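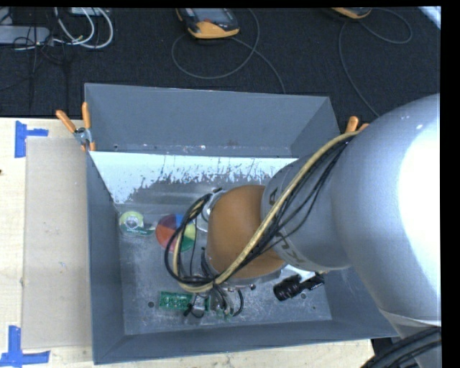
I finally dealt with the junk bin this week. For years anything that didn't have a spot went into it: screws, adapters, the feet off a shelf we sold in May. Every time I needed one small part I dumped the whole thing out and then scooped it all back in.

A metal bin is good for this because you can be rough with it. The problem is depth. Tall sides mean the small stuff sinks and you end up feeling for it with your fingers. So I pulled everything out onto an old sheet and sorted by what I'd be doing when I went looking for it. Bike things together, plumbing things together, picture hanging in its own bag. Sorting by size looked nicer when I tried it last year but I could never find anything.

I filled 13 zip bags and wrote on each one with a marker. Three of them were just screws. Juwita took the curtain hooks. The old phone chargers went to the recycling drop-off on Osman, which closes at noon on Saturdays, so I had to go twice.

The bags stand up on edge in the bin now, like files, with the labels facing me. Heavy ones go at the back. I left some room at the front for whatever turns up next, and when that fills up I'll sort it again.

I still haven't found the Allen key for the bed frame.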